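**Equipment review: Lusska work table, large size**
Prepared for the Stonby Community Learning Center by Shona Hinds, Facilities
Filed August

The Center purchased two Lusska work tables last winter to replace the folding tables in the ground-floor rooms. The older tables had served well past their expected life, and several would no longer lock in the open position. This review records our experience with the new tables over two terms of regular use. It is intended for staff at our partner sites who are considering the same purchase and for the Center's own records.

## Price and ordering

The list price at the time of our order was $603 per table, with delivery charged separately. We ordered through Acuña, the regional dealer, which also supplies our chairs. The order was confirmed the same afternoon. The tables came later than the first date we were given, and the dealer notified us of the change by telephone and again in writing. We had no complaint about the way this was handled, although sites that are working toward an opening date should allow for it.

Each table is shipped in a flat carton. The cartons are heavy and do not have hand holes. Our side entrance has three steps, and the driver's responsibility ends at the curb. Sites without a ramp should arrange for a cart in advance and should have two people present to receive the order.

## Assembly

Ramiro Iglesias assembled both tables. The first took most of a morning and the second went considerably faster. The printed instructions are clear up to the point where the cross rail is attached. At that step the drawing shows the rail from below while the text describes it from above, and we fitted it the wrong way around on the first attempt. The bolts are meant to be left finger-tight until all four legs are standing on the floor. This is stated only on the last page, after the step at which most people will already have tightened them.

One bag of hardware was short by a single washer. Acuña mailed a replacement without charge. The hex key in the box is adequate, but a longer one makes the corner bolts much easier to reach.

## The top

The tabletop is wooden and is the main reason we chose this model over the less expensive Fekeck table, which has a molded plastic top. We had a Fekeck on loan for several weeks and found it light, easy to clean, and noisy. Cups, scissors, and dropped pencils could be heard through the wall in the quiet study room. The Lusska is noticeably quieter, and the evening classes commented on the difference without being asked.

A wooden top does require more care. The manufacturer advises wiping up spills promptly and applying its own oil twice a year. We followed this schedule. The oil has a strong smell for the first evening, and the room should be aired before it is used again. Sibusiso Pretorius, who teaches the bookbinding class, asks his students to work on cutting mats, and the table used by that class has come through with only light marks. The other table was used without mats during the spring and has several knife lines near one corner. They can be felt with a fingertip but do not interfere with writing.

White glue lifts off with a plastic scraper once it has dried. Permanent marker does not lift off. We tried the cleaner suggested by the dealer, which lightened the marker and also dulled the patch of surface beneath it. We do not recommend it.

## Stability and height

The manufacturer gives a load rating of 266 pounds, evenly spread. We have not tested this figure and do not permit anyone to sit or stand on the tables. Under ordinary use, including a full load of atlases during the August inventory, we observed no sagging.

There is a slight side-to-side movement when someone erases hard at the short end. Tightening the cross rail reduces it for a month or so, after which it returns. Users who do fine handwork may find this bothersome. The bookbinding class places its presses at the middle of the long side, where the movement is hardest to notice.

Height cannot be adjusted beyond the small range of the leveling feet. Adults of average height have found it comfortable. It is too high for the younger children in the after-school group, who continue to use the low tables upstairs. We asked the dealer whether shorter legs could be ordered and were told that they could not. A participant who uses a wheelchair reported that the long side gives enough knee room and that the short side does not, on account of the rail.

## Upkeep and service

The maker states that the leg joints were tested through 3,000 loading cycles. We mention this only because the warranty refers to it. The warranty itself covers the frame and excludes the top, a point that buyers may wish to raise before ordering. Amancay Montecinos in our office filed one claim, for a leveling foot with a stripped thread. A new foot was sent after two reminders.

We now check all bolts at the start of each term and note the date on a card taped to the underside. Felt pads are needed on hard floors. The pads supplied with our tables came off within weeks and were replaced with the screw-on kind from the hardware store.

## Recommendation

We consider the Lusska suitable for adult classes, reading rooms, and general craft work. It is less suitable for rooms that must be cleared every day, as it does not fold and requires two people to move. Sites with a limited budget and no concern about noise would be reasonably served by the Fekeck.

The Center intends to order further tables for the upstairs rooms if funding allows. Questions about oiling and repairs may be directed to Ramiro Iglesias. Staff who wish to try one of the tables before ordering should write to Santino Durán, who keeps the room schedule, and should ask for a morning hour.
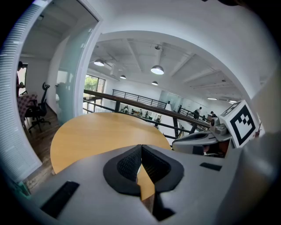 *Wooden tabletop, Stonby.*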